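How I Look After a Robot That Picks Up Blocks
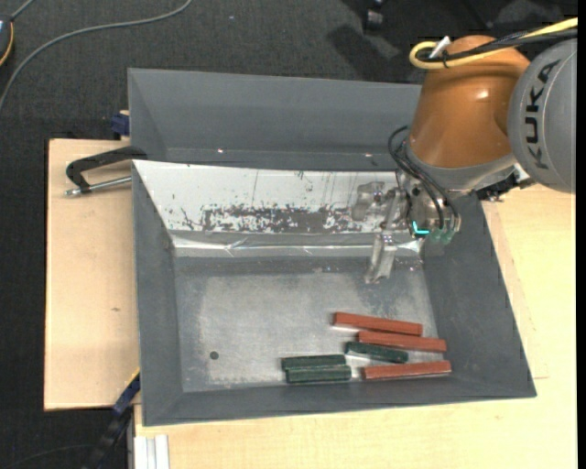
My job is keeping one robot arm healthy, and most mornings I'm the first person to say hello to it. (It never says hello back. I've tried.) We work in the Ridell workshop, and the job the robot practises there is called bin picking. Bin picking means reaching into a container, getting hold of one thing and lifting it out without dropping it or bashing the sides. You do it every time you fish a pencil out of a pencil case, and you're brilliant at it! For a robot it's hard, and it gets harder when the things are lying at funny angles, like the red and green blocks at the front of our big grey metal bin. Some of those blocks are right up against each other, so there isn't much room for a metal finger to squeeze in. Our arm is an orange and grey KUKA, and the part I fuss over most is the gripper at the end of it, which is the robot's hand.

So what do I do all day? Let's start at the start.

Before I touch anything, I make sure the robot can't move. There's a big red button on the control box called the emergency stop, and I press it and then lock the power off with a padlock. The key goes in my pocket. A robot arm is strong and it doesn't know I'm there, so this is the one job I never hurry. You should never go near a robot like this without a grown-up who works with it, even if it looks fast asleep.

Next I check the clamps. A clamp is like a very strong clothes peg, and we have some holding things steady beside the bin. Why does that matter? Well, imagine you learned exactly where your toothbrush lives, and then somebody moved it one thumb's width to the left every night. You'd open your eyes and find it. Our robot has been told where the walls of the bin are, and it believes what it's been told. If the bin slides over, the robot could poke the wall with its finger. I give everything a good wiggle, and if something wiggles back I tighten it up.

Then come the cables and hoses. You have nerves inside your arm that carry messages from your brain to your hand, but on our robot lots of that stuff runs along the outside. The fat yellow cable makes a loop over the top of the arm, and the loop is there on purpose. When the arm bends and twists, the cable needs some spare length, a bit like the baggy elbow of a jumper. Too tight and it could get tugged out. Too floppy and it might catch on something. I look for cracks and shiny rubbed places, and I run my fingers along the black cables to feel for kinks.

The thin black hoses carry squashed air. Air pushed down a hose can make the gripper work, the same way your breath can make a party blower shoot out. If a hose has a tiny leak, it hisses. I turn the radio off and put my ear near it (with the power still locked off, but the air left on for this bit, and my safety glasses on). I once spent a whole morning hunting for a hiss and it was coming from the kettle.

Now for cleaning. Metal bins get scratched and scuffed, and that's fine, ours has plenty of marks. Dust and bits are more of a nuisance, so I wipe the floor of the bin with a cloth. I wipe the gripper finger too. A greasy finger is a slippery finger, as you'll know if you've ever tried to open a jar after eating chips.

Shiny metal is a puzzle all by itself. Robots that use cameras can get muddled by bright reflections, because a glint of light can look like the edge of a block. When that happens I move the lamp a little and we try again, and sometimes I move it right back to where it was.

Last of all I take off my padlock, step well away and start the test program, which we call Halik. Halik makes the arm go very slowly at first. It lowers the gripper, stops, thinks, closes on a block and lifts. Every try gets a number in my notebook. In May we got to try 1392, and I drew a star next to it for no special reason.

If a try goes wrong, I don't tell the robot off. I write down what went wrong: missed the block, pinched two at once, dropped it on the way up. Two blocks at once is my favourite to watch and the most annoying to fix.

Want to have a go at home? Put some building bricks in a baking tin, shut one eye, and pick them up with kitchen tongs. Don't touch the sides! Then try it with the bricks pushed into a corner.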